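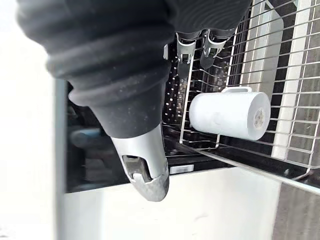
slotnut77 wrote:
I'd pull that bellows sleeve and swap it before you do anything else. Dust sits in the folds, the folds rub, and then you get a split in the one place you can't see. I change mine at the first scuff and I've never had a failure during a run.

Posted Sat 15 January

greaseless (thread starter) wrote:
At the first scuff?? I'd be buying one a week! Mine has scuffs and dust specks all over it and I've flexed every fold by hand with a flashlight and there isn't a crack anywhere. The counter on the Greco controller says 3,855 grips since this sleeve went on, and the last one came off at 2,819 only because I tore it on a rack tine, which was entirely my own fault.

What I'm asking about is the big metal finger. The tip is getting scratched up, and I do mugs and cups out of a wire dishwasher rack, so it's working near wires all day. My questions: do you dress the scratches or leave them alone, and has anybody found a decent way to clean the slot near the tip without taking the whole finger off?

tinybracket wrote:
Leave them, unless you can catch a fingernail on one. If you can, go over it with a gray scuff pad, lengthwise, bag the rest of the hand first so the grit stays out of the pivots. For the slot I use a dry interdental brush (the cheap ones from the drugstore) and then a puff of air from a hand bulb. Please don't use canned air, I froze a pad that way once and it came off in my hand.

slotnut77 wrote:
Dressing it by hand changes the tip. Then your approach height is off and you're chasing it for a week. Swap the finger.

tinybracket wrote:
A scuff pad is not going to move your approach height. Come on.

greaseless wrote:
OK, tried the interdental brush last night and it's great, thank you! Also went over the pads, because I'd been getting a little slip on flat stuff. My routine now is power off, lint-free cloth with plain water, let everything air dry, then a few test grips on things that aren't cups. Lids are a good one — thin rim, smooth face, and if a pad is greasy you find out fast. 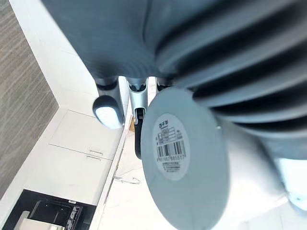

After that I run the slow open and close from the Erelmont menu and just listen. If a finger joint is dry it ticks, and you'll hear it way better with the kitchen fan off (took me an embarrassingly long time to think of that). Last thing is checking the screws on the small finger brackets. I had one back out in the fall and the finger was sitting a hair crooked, and I blamed the software for two days.

halfturn wrote:
Do you put anything on the bellows? I've been using silicone spray on mine and it looks like new.

tinybracket wrote:
No no no. It creeps down onto the pads and then everything slides. Water and a soft brush, that's it.

halfturn wrote:
I spray it on a rag first and never had a problem. The Grultmont manual even mentions a rubber conditioner, so it can't be that terrible?

tinybracket wrote:
It mentions it for storage. Different thing, you wipe it off before you put the hand back to work.

greaseless wrote:
I'm with tinybracket on this one, sorry halfturn. But I'd be curious to see your pads after 25 grips in a row on something glazed. I've been doing mugs over the sink rack as my final check, gripped on their side with the body up against the bellows. 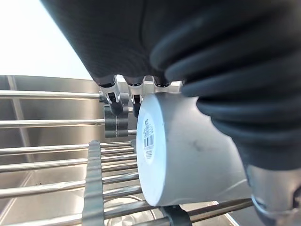
Sollholm Home Robotics Club | Maintenance & Repair board

greaseless wrote:
Adding my numbers since the cleanup, as promised. I'm at over 100 mug grips with no slips, same sleeve, same finger, scratches left alone. I go slow near the sink rack's plastic clips, which I figure could snag a fold if you come in low, so I raised the approach a bit for that spot only.

slotnut77 wrote:
Glad it's running. I still say order a spare sleeve now, the last one took me three weeks to get.

greaseless wrote:
Yeah, that part I'll give you. Ordered one this morning.

halfturn wrote:
Fine, I washed the silicone off with dish soap and I'm letting it dry overnight. Does the fabric cover above the bellows come off for washing too, or do you do it in place?

tinybracket wrote:
In place, barely damp cloth. Keep it away from the connector.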